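OK, thread time. I've been reading about towns laid out on grids for weeks now and I have to tell somebody. Buckle up!

1/ A grid looks like the laziest way to plan a town. Straight line, straight line, done, go to lunch. Then you spend an evening with a really good street map and wow, there is SO much going on in there.

2/ My favorite is Ziratau. 259 blocks on the original plan, and the surveyor's lines drift the farther they get from the river. By the last row the blocks are a little lopsided, and people's backyards still have that lean in them today.

3/ I love the drift more than the grid, I think. Any line that's laid down by hand over a long stretch is going to wander a bit. 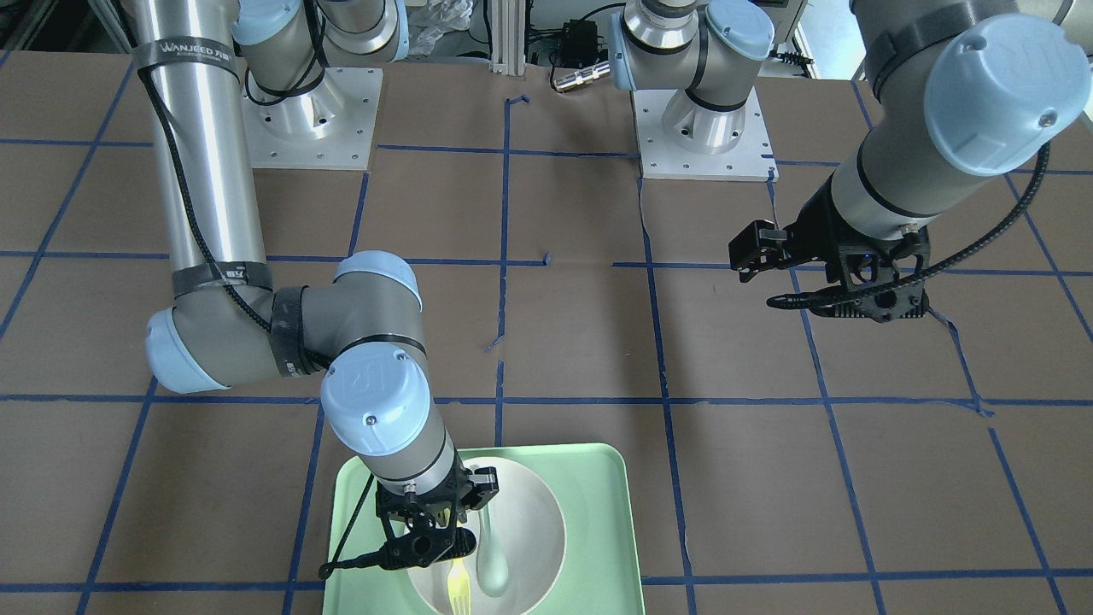
Blue tape on a brown table, some strips a little crooked. My kind of town plan.

4/ Plorkalthorpe went the other way and got fussy. Every corner had a numbered stone, 943 of them, and the town paid a man to walk around and check. I'd have applied for that job in a heartbeat.

5/ You can still find the stones if you look down by the curb (mostly under leaves this time of year). I've found seven. My knees are filthy and I'm thrilled. 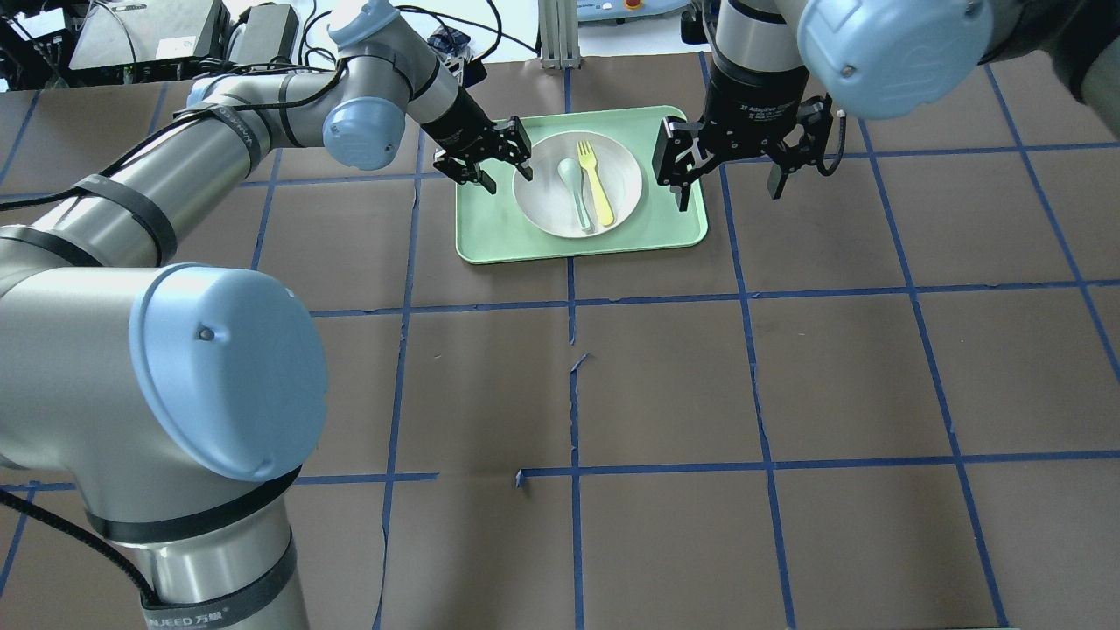

6/ The big question with any grid town is where you put the market square. Leave out one block in the dead center and every street feels fair, but all the carts end up in the same place. Shift it off center and you get a busy side and a sleepy side. Look at the mint-green tray up toward the top of those taped squares and pretend it's the market. I want a house a few rows down, where it's quiet, and a bakery right next to the tray!

7/ Mitau Street in Ziratau is the sleepy-side street, by the way. It has the best porches in town and I will not be taking questions.

8/ If you want to get into this, start with the Visser street atlas. 176 pages, big fold-outs, and the old lot lines are printed in gray under the modern ones. The library copy is due back in December and I've already renewed it twice.

9/ Next up: alleys. I have so many feelings about alleys. Send me your town's weirdest block in the meantime, especially the triangles!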